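Ticket 407, boiler keeps losing pressure and locking out, opened by me (Damir Georgiou), kept going as a log because the first chap at Vasić told me to write everything down and I took him at his word.

**Status:** open, but quiet

**Kit:** Nivlow combi, came with the house. Vasić do the cover plan. The thermostat is a Gratitis one, which matters later on (or I thought it did, for far too long).

### The fault as I first reported it

Morning, heating won't come on, hot water runs for a bit and then goes cold. Gauge on the front sitting well down in the red. I top it up with the little silver loop underneath, it's happy all day, and by the next morning it's down in the red again. No puddles. No drips on the ceiling. No stains round any of the radiators that I could find, and I crawled round the lot of them with a torch and a piece of kitchen roll, dabbing at valves like a lunatic.

Phone support asked me whether I'd "recently bled the system". I had! I'd bled the bedroom radiator in September because it was gurgling. So they said top it up, leave it alone for a day, ring back. Fair enough.

### First go: top up and wait

Topped up to the middle of the green, 7.15 in the evening. Wrote the reading on a sticky note. Heating off overnight.

Next morning: barely moved. I was quite pleased with myself for a good half hour and then put the heating on, and the needle shot right up towards the top of the dial while it was warming. By bedtime, with everything cooled off, it was in the red. So it only lost pressure when the heating had been on. I rang that in and the woman on the line went "ah", in a way I didn't like the sound of.

### Second go: the thermostat (my own idea, ignore)

I'd noticed the Gratitis thermostat was clicking on and off a lot, so I decided it must be confusing the boiler. Changed the batteries. Reset it. Lost the whole week's programme and had to put it back in from memory, one setting at a time, with those two tiny rubber buttons. It made no difference at all to the pressure. A thermostat can't drink water, as my brother was very happy to point out.

I did find out it had been set to come on at 3 in the morning, goodness knows for how long, so the afternoon wasn't a total waste.

### Third go: the pipe outside

Phone support again, a different person, much more use. She asked me to find the copper pipe that comes out through the wall near the boiler and bends back on itself towards the brickwork, and to tie a freezer bag over the end of it with an elastic band. Then run the heating for the evening and have a look.

The pipe comes out behind the utility room, where everything in our house ends up sooner or later, so I spent the first bit of the evening shifting things off the worktop and out from under the boiler just to see what I was doing. Heating on at 6, bag on the pipe, and I went and had my tea. 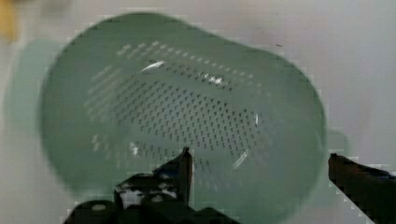

*Rurkside, September*

Bag had water in it! A proper amount, enough to make it hang down. I've never been so cheerful about a leak. I emptied it into a measuring jug and got 300 ml, and that was from one evening's heating. No wonder the gauge kept dropping.

Rang it straight through. What she reckoned, and she explained it very patiently while I wrote on the back of an envelope, is that there's a vessel inside the boiler with air on one side of a rubber skin and water on the other. When the water heats up and swells, the air squashes and makes room for it. If the air's gone, there's nowhere for the water to go, the pressure climbs, the safety valve opens and out it goes through the wall. Then it all cools down and you're left short. It fitted everything, the needle shooting up included.

She was very firm that I wasn't to take the cover off and have a go myself. I wasn't going to! (I had looked up the price of a foot pump.)

### Engineer visit

Booked for the 8 to 1 slot, turned up at quarter to one, nice lad, shoes off at the door without being asked. He put a gauge on the vessel and it read nothing whatsoever. Pumped it up, ran the boiler hot, and we both stood there watching the needle go up a little way and stop. Lovely.

Then he looked at the safety valve and said it had probably opened so many times that it might not be seating properly any more, so I should keep the bag on the pipe. Dry bag, all good. Wet bag, ring up and they'll fit a new valve. He also said that if the vessel had gone flat by itself the rubber might be on its way out, in which case I'd be doing all this again by Christmas.

### Readings since

I check it cold, before anybody's had a shower, same time each morning.

- Day after the visit: middle of the green, bag dry
- Day 2: same, bag dry
- Day 4: a hair lower, might be the angle I'm looking at it from. A few drops in the bag
- Day 8: definitely a bit lower, still green. Spoonful in the bag
- Day 13: same as day 8. Bag wet inside but not enough to pour

So it's far, far better, and it hasn't locked out once, but that valve is letting a dribble past. I've rung it in under the same ticket number and they've put the part on order.

### Questions for whoever picks this up next

Can the valve be done in the same visit as a new vessel if the vessel turns out to be duff? I'd sooner have one morning off work than two.

Also, is it all right to leave the bag on if there's a frost? The end of the pipe is quite exposed and I don't want to come down to a lump of ice blocking the thing. I've loosened the elastic band for now.

Mobile is best, any time after 4. The landline rings in the hall and I can't hear it over the tumble dryer.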